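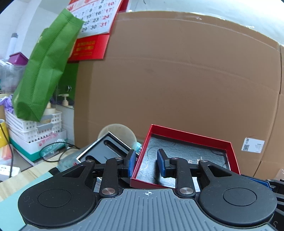

Conddale Center Reopens Gift Packing Desk

2020-01-31

The Conddale Community Center has reopened its packing desk, where residents may bring boxes, lids and trays to be sorted and matched. Felt-lined box lids are accepted, including those with marks on the lining. The desk received 2,358 items between October and the end of the year. Godfrey Mussa, who oversees the service, asked that each household bring no more than 42 pieces per visit. The desk is located in the Bettencourt Room.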